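Section 5. Setting up the Gokska timing mat for a fitness course

Read all of this before race day. Takes one person, two if the course is outdoors.

1. Unroll the mat at the start line, arrow side up. Flat floor only. No gravel.
2. Plug the lead into the Gokska box. Push till it clicks.
3. Power on. Wait for three beeps. If you get one long beep go back to step 2.
4. Set lap mode. Default is single run. For relay teams hold MODE, then pick RELAY.
5. Set the false start window. We use 800 milliseconds at Etley. Shorter than that and heavy-footed runners trip it.

CAUTION: Never fold the mat. Roll it. A creased sensor strip is not covered under warranty.

NOTE: The box stores 1,031 runs, then starts writing over the oldest ones with no warning. Export after every heat.

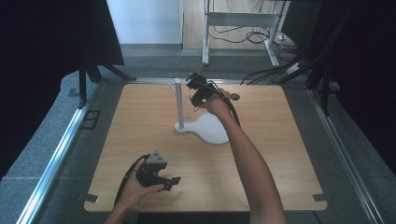

Morag Paterson writes that step 5 didn't hold for her kids' heats, where the little ones shuffle on the mat before the whistle and every second run came up void. She turned the window off completly and started them by hand from the box. Fine for fun runs. Don't do it if times count for ranking.

6. Walk test. Step on, step off, check the display shows a start and a stop.
7. Enter bib numbers. Save each one, the list does not autosave.
8. Tape down the lead where people cross it. All of it, not just the ends.

If the dispaly freezes mid-heat: leave the mat alone, hold POWER for 5 seconds, restart. Stored runs stay. The one in progress is gone, so that athlete goes again.

Firmware updates are in section 7.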